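Notebook, upholstery bench, November

Webbing tests, carried on from last month's pages. The Zadov jute arrived in a roll with a damp patch on the outer turns. Cut those off and binned them. What was left was dry and smelt right, so it went on the test rig with the Gritari stuff we had in stock.

Method as before. Three strips each way, stretched with the same strainer, tacked at both ends, folded over and tacked again. Sandbag on for the night, off in the morning, sag measured at the middle with the steel rule. Tacks are the 16 mm improved. Tried fine tacks on one corner and two pulled, so that corner was redone.

Zadov settled a good deal on the first night and hardly at all after that. Gritari kept creeping. I would still use Gritari for a back, where there is less weight on it, but I don't want it under a seat.
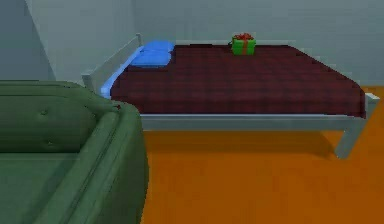
Bemwood, November

Afternoon. Button spacing for backs. Two buttons, one higher than the other, look fine on a soft green cover but the pull has to be the same on both or the dimples come out different depths. Marked the twine with chalk before tying. Slip knot first, leave it an hour, then tighten and tie off. The hour matters with new foam.

Rest of the day on loading. The counter on the rig read 613 when the first Gritari strip began to fray beside the tack line. Stopped, took it off, put in a new strip with a wider fold. That one went to 1,095 before I switched off to lock up, and there was no fraying I could find with the glass. The Zadov strip next to it had the wide fold from the start and looks the same as when it went on.

So wide fold on everything from now. It uses more webbing. Stock sheet says 153 metres of Zadov left, which should see us to the new year if the dining chairs don't come in early.

Yau glue: skin on top of the tin again. Lid was on properly this time. Scraped it off and the glue underneath spread well enough on scrap, but don't use it on a cover until the test piece has been peeled.

To do: new blade for the foam saw. Re-mark the strainer handle. Weigh the sandbag again, it is leaking at the seam.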